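18 Feb 2022
Studio notebook, Bevan commission

Flats are finished!! All of the cover and both inside spreads, every little bit of armour and every feather on the hat. I started the day with a Kivier tablet that wouldn't do pressure at all (every line the same fat sausage) and I'm ending it with a cover I'm really pleased with, so I want to get down what worked while I still remember.

The pressure thing first, for whoever sits at this desk next. The driver had updated itself overnight and gone back to mouse mode. Reinstalling did nothing. What fixed it was quitting Seken completely, turning off the pen setting in the system panel, restarting, and opening the tablet panel before opening Seken. Pressure came straight back. My old curve was lost, so I drew a new one, softer at the start, and I like it better than the one I'd had since May. Saved a copy to the shared drive under my initials.

Lost most of the morning to it though. Tea helped.

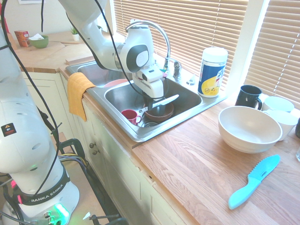
File housekeeping

The cover file had got up to 183 layers, with names like "hat hat new" and "USE THIS". Merged the flats by character and put them in folders: Bevan, horse, banner, sky. Saving used to freeze the machine long enough for me to go looking for biscuits, and now it barely blinks. The unmerged one is kept as version 2 in case Danang wants the banner moved again.

Danang Krishnan is doing the lettering and needs the spreads at 500 dpi, line art on its own layer, no grey pixels at all. I exported a test and zoomed right in, and there was a fuzzy fringe around the horse's mane. Anti-aliasing was still on for the inking pen. Turned it off, re-inked the mane (fun, manes are the best part of any horse) and exported again. Clean!

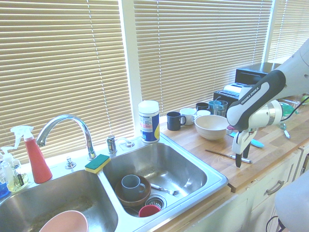 The other thing he asked about was the trim. The printer in Clumutthorpe wants more bleed on the spine side than we left, and Bevan's boot is sitting right on the line. I nudged the whole figure up and over a touch and filled in behind with more banner. It looks better anyway — he has room to stride now, and the title isn't sitting on his hat.

Colour notes

Sky goes warm at the bottom and a dusty green-blue at the top. I tried purple and it looked like every other fantasy cover on my shelf. Skin shadows lean to red, never grey. Line art on the far hills gets coloured a step darker than the fill so they drop back.

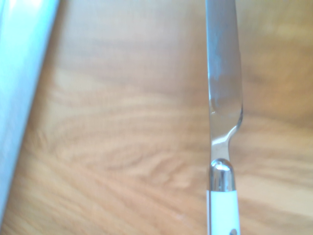
Armour is next and I can't wait. My first go at the breastplate was a grey gradient with a white stripe down it, and it looked like a drainpipe. Metal takes its colour from whatever is near it, so the plate needs the banner's red and some of the horse's brown in it before I go anywhere near a highlight. Look at the blade of that table knife: there's brown and beige from the wood all mixed into the silver, the highlights are pale and soft, and the cloudy smudges make it far more interesting than a perfect shine would. I want those smudges on Bevan's sword! Soft brush, low opacity, a whitish grey, dabbed on in uneven patches and then partly rubbed back.

Saved the smudge brush as 1055 in the shared set. Try it on wet stone too, I had a quick go on a scrap layer and it was lovely.

To do
Breastplate, second attempt
Sword, with the smudges
Ask Danang if the title can go a bit smaller
Back up the tablet curve somewhere other than the shared drive
Spread two: the horse still has no reins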